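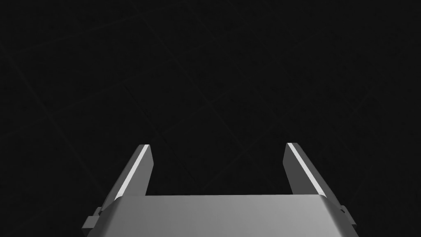 Fallura is a heavy-duty rubber floor covering supplied by Vesterum for gyms, changing areas, school corridors and other places where floors are in use all day. It is sold in rolls and in loose-lay tiles, both with a fine non-slip finish. The standard colour is a very dark shade, close to black, like the ground seen behind the light grey gripper, and it is generally chosen where scuffs and shoe marks would be a concern on a paler floor.

Specification
Thickness: 8 mm
Tile size: 600 x 600 mm
Roll width: 1200 mm
Finish: matt, fine grain
Colours: Black, Slate, Merneo Green
Suitable for underfloor heating: yes, on request

Fitting
The sub-floor must be clean, dry and level before work begins. Tiles should be left unpacked in the room overnight. Rolls are fixed with Nikolaidis floor adhesive, which is sold separately in 22 kg tubs. Tiles may be laid without adhesive in rooms of up to 70 square metres, provided that the outer row is taped.

Care
Sweep or vacuum daily. Wash with warm water and a neutral cleaner. Bleach, solvents and wax polishes must not be used, and damage caused by them is excluded from the guarantee.

Ordering
Samples are sent free of charge to schools, clubs and trade customers. Merneo Green is made to order and cannot be returned. Customers who require matching edge strips or stair nosings should state this when requesting a quotation. Prices shown exclude VAT and delivery.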